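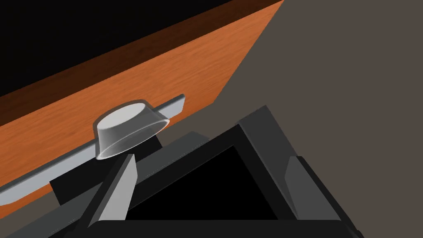 Does the Koseo helper kit work on drawers with long bar handles?
Bar handles are the easiest kind for it. Set the grip width to 31 in the app and save it under the drawer's name.

I've been trying the Koseo at home since October and I love it! Start it off with one room and one chore (tidying, in my case), then add more.

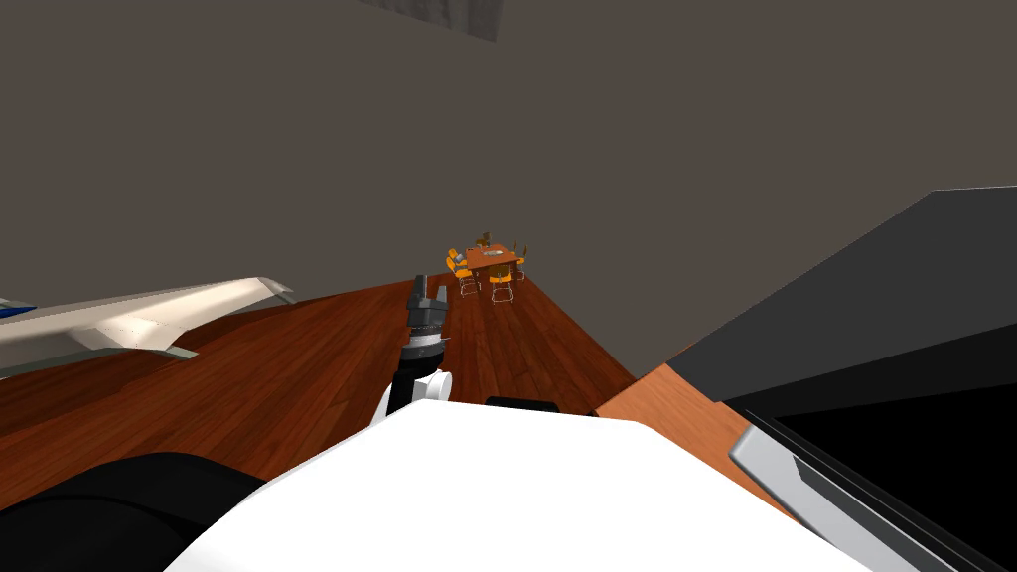

Gripper open, dining set at the far end of the room.

Walk the route yourself first and pick up cords and rugs. Keep speed at 74 or under near furniture – 80 felt too quick to me.
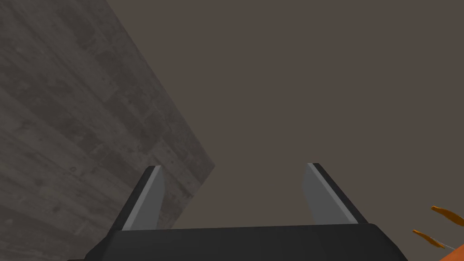
How often should the finger pads be cleaned?
Once a week is plenty, with a damp cloth and no soap.

Small dishes are my favorite job for it. Teach those with both arms, slowly.
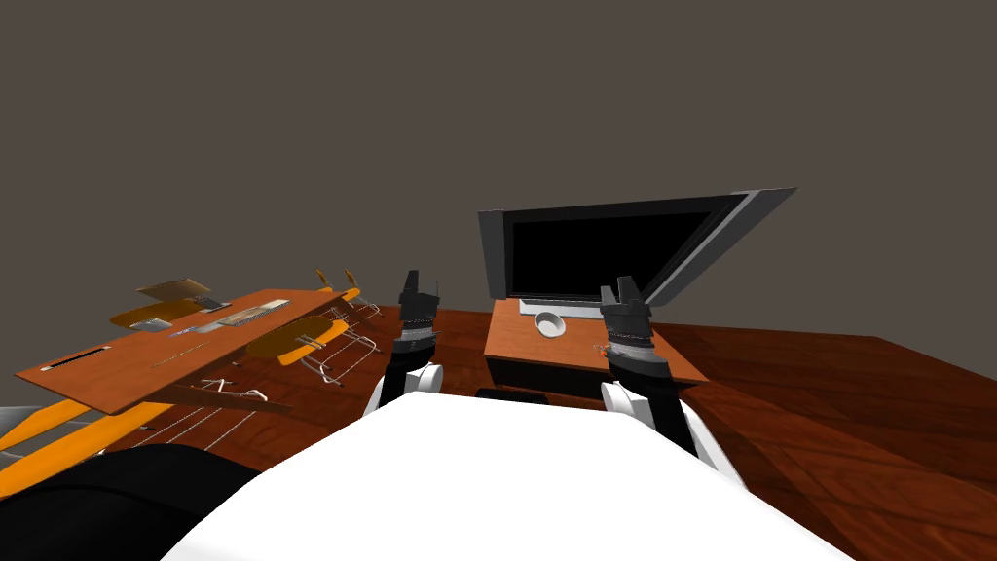
Both grippers up, small white bowl in front of the monitor.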